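Rosthorpe Trade Supplies
Small workshop & stockroom bits

Adine wall shelf, heavy duty, 814 mm
Item code: 814-GR
In stock: Abu Hammour counter. Veltden depot, call first.

Price updated July 11, 2026. Old price tickets on the shelf are wrong, sorry, ask at the till.

Steel shelf with two brackets, grey powder coat. Same shelf as last year but the lip at the front is a bit deeper, so jars and tins don't walk off the edge. Can't be cut down. Please don't ask the lads to cut it down.

What you get
Shelf
2 brackets
Screws for wood only
Paper template for the holes (keep it flat, it creases and then the holes are out)

Wall plugs NOT included. Depends on your wall. Brick takes the brown plugs, plasterboard needs the spring ones and even then go easy on the weight.

Sizes
814 mm long, 200 mm deep, lip 30 mm
Colour: grey. White is coming in March, no pre-orders.

Load
Depends on what it's fixed to. Solid brick, fine for paint, tools, box files. Plasterboard, light stuff. We don't print one number on the box, people hang it on anything.

Fitting
Pencil line first, level, then template. Drill into the brick, stay off the mortar joints if you can, old mortar crumbles. Brackets up loose, shelf on, check level agian, then tighten. Wipe the dust off before the shelf goes on or it scratches the coating.

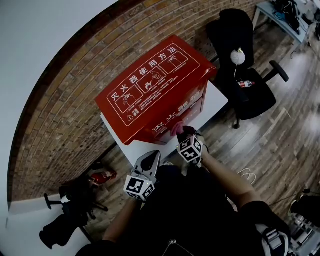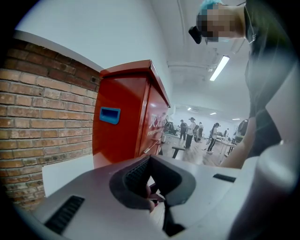
Don't over tighten the front screws, the coating cracks and then it rusts from there. Touch up paint is sold seperately, ask for the small pot.

Returns
Unused, in the box, with the template. Drilled or bent ones we can't take back. Damaged on arrival, keep the packaging and ring the same day.

Delivery
Veltden van goes when it's full. Collection from Abu Hammour is quicker most weeks. Bring the order slip or the name it was ordered under.

Bulk orders and trade accounts: Hala Shboul, at the counter. Longer version of this shelf has been dropped by Adine, there is no replacement yet.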